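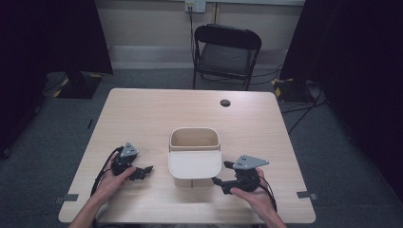
4. Setting up a shared desk with the Rindel booking panel

Before you start, read section 3 on accounts. The sales sheet says a desk can be ready in minutes. Allow a morning for your first one, and do a single desk before you promise anyone a whole floor.

4.1 Pick the desk

1. Choose a desk with a power outlet within reach of the cord. The cord is short, whatever the box calls it.
2. Clear the desktop. Put loose items in a bin or on a shelf until you are done.
3. If the desktop has a cable hole, plan the cord route through it. If it doesn't, run the cord over the back edge and clip it underneath.
4. Write down the desk number from your floor plan. You will type it twice.

Note: The panel needs a wireless signal at desk height. A phone held over your head in the hallway tells you very little. Test with the phone lying flat on the desk.

4.2 Mount the panel

1. Wipe the mounting spot with a dry cloth.
2. Hold the bracket in place and sit down. Check that you can read the label without leaning.
3. Peel the backing from the pad and press the bracket down firmly.
4. Leave it alone for 2 hours before you hang the panel. The quick-start card leaves this out, and we have picked enough panels up off the carpet to disagree with it.

CAUTION: Do not screw the bracket into a desktop you rent. Check the lease first, even if the furniture supplier says it is fine.

CAUTION: Keep the power cord away from the legs of height-adjustable desks. Raise and lower the desk once, all the way, while watching the cord.

4.3 Connect to Jendbridge

1. Plug in the panel and wait for the steady light.
2. Open the Jendbridge console and choose Add Desk.
3. Enter the desk number, then enter it again to confirm.
4. Set the floor and zone. Skip "Auto-detect zone." In our trial it put desk 136 on the wrong floor, and Valentin Lazăr had to move its bookings over by hand.
5. Choose Save. If error 81 appears, the desk number is already in use. Delete the old entry and start again at step 2.

Note: "Smart release" frees a desk when it decides the person has left. Leave it off to begin with. It can't tell a long meeting from an empty seat, and people who lose a desk over lunch tend to stop booking at all.

4.4 Test the desk

1. Book the desk from your own account.
2. Check in at the panel.
3. Cancel from the console and see whether the panel light changes. A refresh can lag, so give it a minute before you blame the network.
4. Ask a coworker with an ordinary account to repeat steps 1 and 2. Administrator accounts skip some of the rules – a clean test on yours proves less than you might hope.

4.5 Before you roll out

Usage reports count bookings, and a booked desk may sit unused all day. Do not give up floor space on the strength of one report. Mi-kyung Kong keeps the comparison sheet for anyone who wants to check the numbers against a walk-through.

Panel faults go to A-yeong Yeo, extension 380. Have the desk number ready.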